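Squad Rotation and Late Goals at Plosden Women's FC
Student project report, Sport Studies
Þórey Snorradóttir

Print this page | E-mail this page
Last updated: March 19, 2025

Why I picked this

I have been going to Plosden matches since I was small enough to sit on the barrier, and every winter the same argument starts up behind me. Someone says the manager changes the team too much, someone else says the players look tired and should be changed more. I wanted to find out whether the argument could be settled with a notebook and a stopwatch. It can't, not fully, but I had a great time trying!

I followed Plosden for 12 league matches, finishing in February. Seven were at home and the rest were away, including a very long bus trip to Darkamham that I would happily do again. I wrote down the starting side, the minute of every substitution, and what the team looked like in the quarter of an hour after each change. I also kept a tally of sprints made by the two wide players, which I had to give up on once in the fog.

What I measured

My main figure was "fresh minutes", meaning minutes played by anyone who came off the bench. Over the whole project Plosden had 765 fresh minutes, and 190 of those belonged to one player, the left winger, who started on the bench far more often than I'd have guessed. She is a joy to watch coming on against a tired fullback. She doesn't wait for the ball to settle, she just goes.

I sorted the substitutions into three kinds: forced (injury), protective (usually a booking) and attacking. Some were hard to place. When a defender comes off for a midfielder at one-nil up, is that attacking or is it just hanging on to the ball? I put those under protective, and my supervisor disagreed with me on most of them.

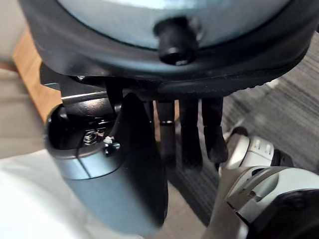
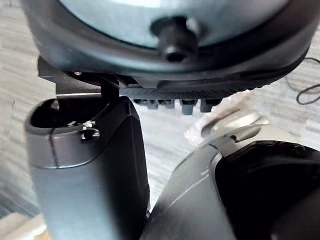
The attacking changes were the most fun to study. Plosden nearly always made them in pairs, and the shape changed at the same moment: the holding midfielder dropped between the centre backs and both fullbacks pushed up. In the home match against Faduvance this turned a dull afternoon into a wild one. Faduvance had defended well for an hour with everyone behind the ball, and suddenly they had runners on both sides and no one free to pick up the second striker. The equalizer came from a corner won by the winger, and the winner was a scruffy thing off a shin - my favourite goal of the season.

The away match at Darkamham went the other way. The same pair came on, the same shape appeared, and Darkamham simply kicked the ball into the space behind our fullbacks until they scored. I've left my notes on that one in the appendix, including the rude bits about the wind.

Problems with the method

I only had one pair of eyes. A better project would use two people, one on the ball and one on the bench. I also knew the result I was hoping for, and that may have coloured how I judged "pressure".

What I'd do next

I'd like to compare Plosden with a club that hardly rotates at all. Toledo would suit, as they name almost the same side every week and their coach is happy to talk after training. I have already asked if I can sit near their bench next season.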